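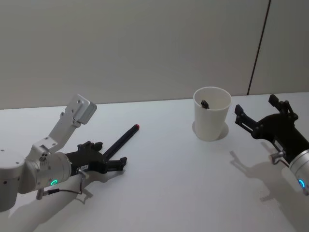 Green light on the left arm, blue on the right, and the pen still on the table.

Aigars Paulauskas had been told there would be coffee. There was a paper cup, but it belonged to the test.

"Left is the Grullov, right is the Toom," said the young man from Ganbridge. "Same job for both. Pen into cup."

"They look the same to me."

"The fingers look the same. The control is completely different."

Aigars wrote down "look the same" and underlined it. He had bought machines for Bronero for most of his working life, and he had learned to write down whatever came before the word "completely".

The left gripper edged towards the pen, stopped, and closed on nothing much. The pen rolled a little. On the second try it had the barrel, lifted it, and swung it across with the red tip wobbling. It let go early. The pen struck the rim and fell on the table.

"That counts as a grasp," said the young man.

"Does it count as a pen in a cup?"

"We score those separately."

The sheet he handed over was dated 5/11/19 and gave the Grullov 40 out of 45. Aigars looked for the column about cups. It was on the back, in smaller type, and it said 30.

"And who puts the pen back each time?"

"I do."

"In the same place?"

"More or less. There's a knack to it."

Aigars wrote down "knack".

Then it was the right arm's turn. It opened wide beside the cup and waited. They waited as well. The blue light glowed. Somewhere under the table a fan came on and went off again.

"It's planning," said the young man.

"What is it planning?"

"The approach."

Aigars leaned over, picked up the pen and dropped it in the cup. It made a small, hollow sound. The right arm began to move, very smoothly, towards the bit of table where the pen had been, and shut its fingers there with great care.

"You can't do that," said the young man. "It took its picture before you moved it."

"People move things at Bronero. They do it all day."

"We could put up a screen."

"How much is the screen?"

The young man turned over several pages. Aigars put the cap back on his own pen, found his coat and asked again about the coffee. There was a machine in the corridor, he was told, but it had been out of order for 3 weeks.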